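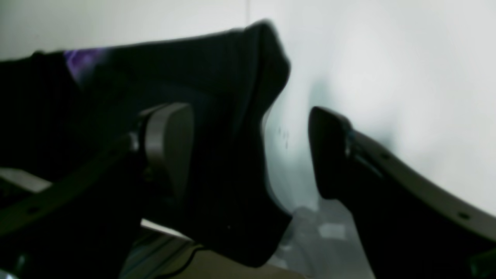 4.2 Does cold washing make dark clothes last longer?

Figure 4. A dark fabric item with a slightly ribbed or knitted surface.

The claim that washing in cold water keeps dark clothing dark is repeated on care labels, detergent boxes and household advice pages. We went looking for the evidence behind it and found less than we expected. Most of the sources we traced cite one another, and several cite a leaflet put out by Vudix, which sells a cold-water detergent and gives no test method.

The Sanville trial is the one most often quoted. It ran 80 garments through 50 washes each and reported that the cold group kept "noticeably more" of its colour. We have three problems with it. The garments were bought from different shops and no record was kept of fibre or dye. The judging was done by eye, by people who knew which pile was which. And the warm loads were also spun faster, so the effect of heat can't be pulled apart from the effect of rubbing. A dark knit that has gone grey may have lost dye, or it may just have a fuzzy surface that scatters light. These look much the same from across a room, and the trial's scoring sheet had a single box for both.

Our own survey of 200 households in Zirnska doesn't settle the matter either, and we would ask readers not to use it as though it did. People who said they washed cold also said they washed less often, turned clothes inside out and dried them on a line. Any one of these habits could account for the difference in how long they reported keeping a black jumper. Memory is a further worry. Few of us could say with confidence when we bought the jumper we have on, and the answers bunched at round numbers of years in a way that real wear would not.

We also collected 1090 comments from the free-text part of the form. They are colourful and we enjoyed them, but a good share repeat the advice on the box nearly word for word. Vinegar came up often, as did salt, and both had firm supporters and firm critics. We have not tried to score these.

What can be said is modest. Some dyes do bleed more in hot water, and this has been shown well enough in beakers. Whether the gap between a cold and a warm home wash matters over the life of a garment, next to sunlight, friction and the dryer, remains an open question. The saving on the power bill is easier to defend, and it would be a better reason to print on a label.

Section 4.3 applies the same checks to the Simon colour-loss scale, which we think has been asked to do more than it was built for.

Laundry Claims Working Paper, 17 May 2021 | Contact | Copyright and permissions | Back to top

Search this paper Enter keyword or section number Go

We use cookies to remember your reading settings. Accept Manage choices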